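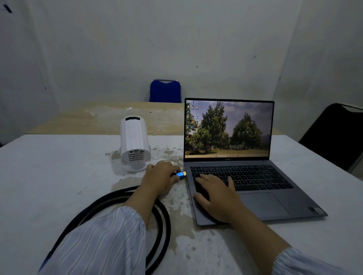 Last updated: Saturday, 4:40 pm
March, bench notes, paper conservation side room
3 min read

Starch paste, second batch. The first went grainy overnight and I threw it out. Started again with the Timine wheat starch, one part to four parts deionized water, soaked for an hour before any heat. Cooked in the double boiler on low and stirred the whole time. It turned translucent at the point where the first batch was still milky, so I think the first was undercooked and the grain was raw starch settling out.

Left it to cool under a skin of water. Pushed it through the horsehair strainer three times. The third pass came through with no drag at all. Thinned a portion to the consistency of skim milk for the tissue repairs and kept the rest thick for hinges.

Test strips: used offcuts from the Lavasier ledger paper, the blank stubs only. Two tissues, the light one and the medium one, both torn along a water line and not cut. Dried between blotters and felt under the 400 g weights.

Light tissue: lies flat, nearly invisible from the front, but the join gave when I flexed it a few times. Fine for edge tears, no good near the gutter.

Medium tissue: holds well. Slight cockle on strip 2, where I brushed on too much. The others are flat. It shows a little under raking light and I can live with that.

I also tried the precoated tissue from Prendia, reactivated with a damp sponge. Quick and very neat, but it lifted at one corner after drying. Could be my sponge was too dry. Worth another go before we order more of it.

Ledger condition: 192 leaves, foliated in pencil by an earlier hand, with the last gathering loose. Leaves 2 through 21 have the worst of the edge damage, all on the fore edge and all from the same old damp. The ink is stable to water at the spots I tested, except for the red ruling, which moved right away. Keep moisture off the ruling. On any tear that crosses a red line, use the thick paste, hardly any of it, and press at once with a fresh blotter.

The spine lining is an older animal glue, brittle, coming away in flakes. Did not touch it today. A methylcellulose poultice is the obvious thing to try, ten minutes and then look.

The Myklebust press is sticking again on the down stroke. Wiped the screw and put a little wax on it, which helped some. Please don't oil it, the last oil ended up on a blotter.

Paste is in the fridge, second shelf, lidded and marked. Toss it if it smells sour or goes thin. The thinned portion won't last as long as the thick.

Next: edge repairs on the first gathering with the medium tissue, repeat the precoated test with a wetter sponge, cut more blotters. We are down to the last few large ones, and the small ones leave a line where they overlap.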